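# The spreadsheet has a tab for feelings now

I've been building the budget for our two-armed machine since August, and the budget has been building something too, mostly resentment. The project is called Min, short for minimal, a name chosen before we'd seen a single quote.

The first quote came from Grisemura and it was lovely. Thick paper, a drawing of the arm on the cover, and a price that didn't include grippers. Or cables. Or the box that talks to the cables. Pramside, over in Bromport, sent a one-page email that included all of those and left out shipping, which I found on my own after 6 follow-up messages and one phone call spent mostly listening to a flute.

So for now we do the cheap thing and run everything in simulation, where a new living room costs an afternoon and a houseplant is free. I've gotten fond of it. Min reaches for things all day in there, and I get to find out what kind of reach and grip we need before anyone signs a check.
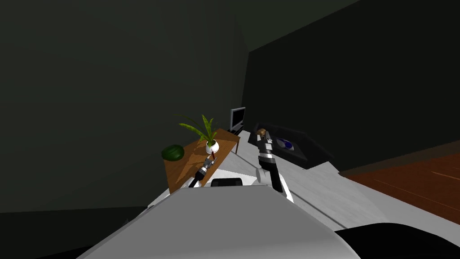 Should you buy both arms at once?

Buy them together if the jobs on your list need two hands in the first year, and otherwise buy one and make sure the mount for the second is already on the base. Adding a mount later means new brackets, new wiring and a visit from someone who bills by the hour.

We need 2, I've decided, and I've put them on separate lines so the total looks like it happened to someone else. Spare fingertips get their own line as well: $145 a set. My first draft had one spare set. My second draft has a number I'm keeping to myself until the meeting.

The line I nearly forgot was the computer. Simulation eats graphics cards the way my old car ate brake pads, and the machine we want comes to $3,061 before tax. I had written "use the laptop" in that cell – the laptop has views on this, and you can hear them from the hallway.

Next up is the service contract. Pramside's runs long, and I've read as far as the definition of "reasonable dust."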